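Hapeta Toy Library Adds Table Sets to Its Lending Shelves

CLOKONSKA – Families with a Hapeta card can now borrow play fruit, plates and cutting boards along with the puzzles and building blocks the toy library has lent for years.

The new table sets went onto the shelves in August at the library's rooms on Trorosance Street. There are 30 of them, each packed in a zippered cloth bag with a checklist pinned inside the flap. A set goes out for two weeks and can be renewed once if no other family has asked for it.

Ermanno Cirillo, who runs the library, said play food had been the most frequent request on the suggestion sheet by the front desk. The old kitchen toys were lent as single pieces and tended to come back one at a time or not at all.

"People would borrow a pan and have nothing to put in it," Cirillo said. "Then somebody else would have the pear and the bread for a month. It made more sense to put a whole place setting together and send it out as one thing."

The sets were paid for with a grant of $1,786 from Tromomico, the neighborhood fund that also bought the library's low shelving. Cirillo said most of the money went to the fruit and plates. The bags were sewn by a tailor two doors down.

Each bag holds plates in pastel pink, yellow and mint green, a green cutting board with a hanging tab, and a selection of fruit. The fruit varies from bag to bag. One may have an orange, a red apple and a small round fruit in green and black, while another has a lemon and a bunch of grapes. The checklist shows what belongs in each.
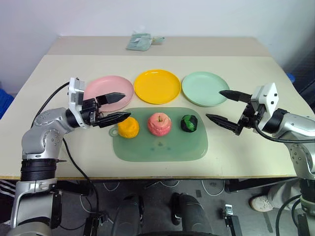
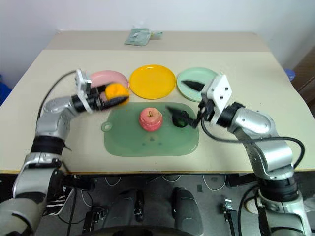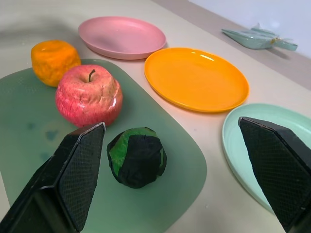
Fruit and plates on the table with the green board.

The youngest borrowers mostly move the fruit from the board to the plates and back again, Cirillo said. Older children set up a shop or a restaurant and take orders. The card in the bag suggests a few games, among them serving one piece of fruit on each plate and naming the color of the plate before putting anything on it. In another, one player looks away while a second player takes a fruit off the board, and the first has to say which one is gone.

Parents had a chance to look over the sets before lending began. Several asked for larger fruit in the bags meant for toddlers, and 11 sets were repacked as a result. Those bags have a yellow tag on the zipper. The rest are marked for ages 3 and up.

The library asks borrowers to wipe the plates and board with a damp cloth before bringing them back. The fruit should not be soaked or put in a dishwasher. Stains on the boards are not charged for, Cirillo said, and neither are scratches. A missing plate costs $2 and a missing piece of fruit costs $1, payable at the desk, and the fee is returned if the piece turns up later.

"Look under the couch first," he said. "Then look in the real fruit bowl."

By the end of the first lending period, table sets had been checked out 94 times, counting renewals and the sets used by the two day care centers on the north side of Clokonska. The centers may borrow up to four at once. Families are limited to one.

A sample set stays out on the table in the back room for anyone who wants to see the pieces before borrowing. Children may play with it during opening hours, and the pieces go back on the board when they are done.

Cirillo said the library would like to add cups and spoons next, and possibly a vegetable bag if the right pieces can be found in a size that matches the plates. No date has been set. Donations of used play food are welcome as long as the pieces are clean and have no loose stems or magnets. Electronic toys cannot be accepted at this time.

Hapeta is open in the afternoon from 2:30 to 6. A family card is $12 a year and covers all children in the household. Sets can be reserved at the desk or by phone, and a reserved bag is held until closing time on the next open day.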